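Brastura Gallery: Teaching Two Hands to Use a Drawer

Welcome to our picture page! Everything on it comes out of Brastura, our project on learning two-handed household jobs in simulation, and we're thrilled to finally have something to show.

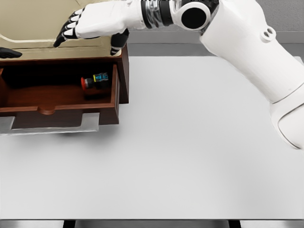

Drawers are where our method began to get interesting. A drawer task looks like one action to a person, but for a policy it's a whole chain of small decisions about which hand holds, which hand pulls, and when to stop. Oriana Retamal had the idea of training the two hands with a shared goal and separate memories, so each one keeps track of its own contacts, and the difference was huge (we had to run it again before we believed it!). The cabinet is a small one with a semicircular notch in the drawer front, and we love that notch, tiny as it is, for giving the fingers a real target. The little cylinder with the red cap, lying on its side in the drawer, is the kind of item we ask the policy to deal with once the drawer is open. Its starting pose is shuffled for every episode, and so is the position of the cabinet on the table.

Some numbers, for those who like them. We collected 101 demonstrations by teleoperation inside the simulator, most of them by Kiprono Tanui, who has wonderfully patient wrists. From those we generated 2000 varied episodes and kept the 1235 that passed our contact check. The policy trained on that set finished the full open-and-retrieve task in 79 percent of test runs. With one shared memory for both hands it never got past half.

The failures are fun to study too. Most happen at the handoff between pulling and reaching, when the holding hand lets go a moment early and the cabinet slides. Chun-hung Kan is working on a version where the grip force is predicted a few steps ahead, and the early curves look really promising.

Coming next is Pratwood, our set of cabinets with different handles, knobs and notches, built by Constanza Figueroa. We want to find out how much of the drawer skill carries over to a handle the policy has never met. Training starts in June, and new renders will go up on this page as the runs finish.

Page kept by Olaia Collado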